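关于我们

Lirnham 是一家做家用纺织品的公司，主要产品是床品、桌布、餐巾和窗帘，接受定色、定尺寸和绣字。零售客户可以在网站下单，设计师和酒店采购走单独的报价渠道。
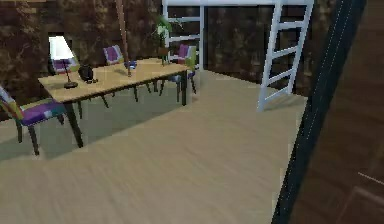 我们从哪里开始

公司最早只做餐巾。当时租的是 Burnau 老城边上一间临街的铺面，前面接单，后面裁剪和锁边。第一批客户多数是附近的餐馆，要求很简单：尺寸统一，耐洗，补货时颜色对得上。为了最后这一条，我们从那时起给每一卷布留样，样布上写明染缸批号，存在纸盒里。这个做法一直沿用到现在，老客户隔几年回来补两条桌布，我们先翻样盒，再去配色。

后来有客人拿着自家窗户的尺寸来问能不能做窗帘，我们接了，做得不算快，但从此多了一条产品线。床品是最晚加进来的，因为宽幅面料需要更大的裁床，原来的铺面放不下。

现在的工坊

工坊现在位于 Burnau 北面的工业区，面积600平方米，分裁剪、缝制、绣花和整烫四个区。样品间在二楼，和办公室相连。老铺面保留下来，作为门店使用，可以看布样、量尺寸、取货，但不再做缝制。

裁剪和缝制全部在自己的工坊完成。绣花分两种：字母和单线边框用机器绣，部分花型的收尾用手工。手工部分的交期要另外计算，下单时会在确认单上写清楚。

面料

棉布和亚麻布是我们用得最多的两种。棉布用于床单、被套和枕套，有平纹和缎纹两种织法。平纹手感偏爽，适合怕热的人；缎纹较滑，垂感好一些，但也更容易勾丝，家里有猫的客人我们一般建议选平纹。亚麻布主要用于桌布、餐巾和半透光的窗帘，所有亚麻布裁剪前都先预缩。

常备的两个系列：

Bratu 系列：水洗亚麻，偏厚，表面有不规则的粗节。粗节是纱线本身带来的，不作为瑕疵退换。适合桌布、桌旗和窗帘。

Bekard 系列：长绒棉，缎纹，四周可加双线绣边。适合被套、枕套和床单。绣边颜色可以与布面同色，也可以另选。

布样本里目前有11种底色，绣线颜色多一些，以门店和样册的实物为准。屏幕显示的颜色会有偏差，大件订单请先申请布样。布样免费，每次最多寄六块，不需要寄回。

定制怎么做

客户提供尺寸，我们出确认单，写明成品尺寸、面料、颜色、绣字内容和位置、交期。确认单签回之后开始裁剪，裁剪之后不能再改尺寸。绣字内容请仔细核对大小写，我们按确认单上的写法绣，不会自行更正。

桌布的尺寸按桌面加垂边计算。日常用的垂边一般留25厘米，宴会用的可以到地面。圆桌请量直径，椭圆桌最好附一张纸样，把纸铺在桌上沿边画下来就可以。可伸缩的餐桌请说明平时用哪个长度，有些客人会按两个长度各做一条。

窗帘请提供轨道或窗帘杆的长度，以及从轨道到地面的高度。左右两端的高度都要量，老房子的地面常有高低差。Burnau 市区内可以预约上门测量，测量费在下单后抵扣。

普通订单的交期是三到四周。十一月和十二月订单集中，会延长一到两周。

设计师与酒店合作

室内设计师、酒店、民宿和餐馆可以申请贸易账户。申请需要提供营业执照或同类证明，审核通常在三个工作日内完成。开通后可以看到贸易价目表，也可以借用整本样册，借期一个月。

我们给酒店做的床品和零售款用的是同一批面料，缝法有些区别：被套开口改为信封式，不用扣子和系带，方便洗衣房处理；枕套内侧缝有尺寸色标，叠好以后也能分清大小。单一款式的餐巾订单，工坊每个月最多能接3,000条，超出的部分分批交货，批次之间用同一缸布。

餐馆客户常问的另一件事是绣标。标志的图稿请提供矢量文件，首次制版收一次费用，以后补单不再收。

洗涤与修补

棉质床品可以用40度水机洗，亚麻桌布建议用30度水洗，半干时熨烫，效果比全干后再熨好得多。油渍和酒渍请尽早处理，不要用含氯漂白剂，绣线会褪色。窗帘如果带衬里，请送干洗。

在我们这里购买的产品可以送回来修补。锁边脱线、系带断开、扣子掉落，两年之内免费，来回运费由客户承担。超过两年的按工时收费，先报价，客户同意以后再动手。餐巾洗得太旧的，我们不建议修，单条补做就可以。

余料

裁剪剩下的布，大块的做成杯垫和茶巾，在门店出售，颜色不能指定。小块的按颜色装袋，送给 Burnau 的两所小学做手工课材料，其他学校如有需要，可以写信来登记。

参观与联系

门店上午十点开门，下午六点关门，中午不休息。工坊每年四月开放参观，其他时间如需看裁剪或绣花，请提前一周预约，每次不超过八人。

询价请通过网站上的表单提交，附上尺寸和大致数量。已有订单的客户请在邮件标题里写订单号，这样能直接转到负责的同事那里。修补件请先填写登记表，再寄到工坊地址，不要寄到门店。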